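Packing Gift Boxes for Small Online Orders
Student project report, Dinstead
Submitted by Mārtiņš Dambrauskienė, Jan 5, 2019

Background

Rendel is a gift shop that sells ready-made boxes for birthdays, retirements and housewarmings. Most orders come in through its website. In August the owner asked our class to look at why so many boxes were returned or complained about, and whether the packing could be changed without raising the price.

What we did

We read 78 complaint emails and sorted them by cause. The largest group was about items that had moved in the box and crushed something softer, usually candy or bath products. The next was about missing gift cards. We then packed test boxes in two ways, the shop's current way with shredded paper, and a second way with a folded cardboard insert from Hjaltested.
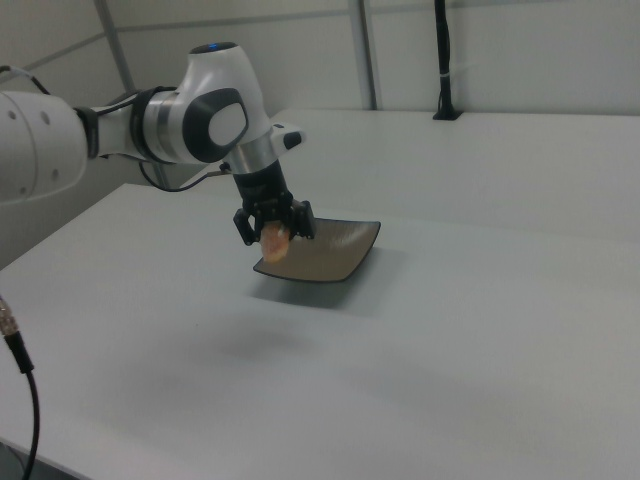
Figure 1. Arm and two-fingered gripper holding a small item over the table.

Results

The insert kept heavy jars away from soft items in every test box. Shredded paper worked well only when the box was filled to the top. The insert takes longer to fold, and it has to be ordered in lots of 1000, so the shop would need storage space for it.

For the gift cards, we suggest printing the message on the packing slip and attaching the card before the lid goes on. Rendel already uses Ultis for its order list, and the message field can be added there.

Left to do

We did not test boxes with glass candle holders. The shop also wants a smaller insert for its two-item box, and the drawing for that is in Appendix 2.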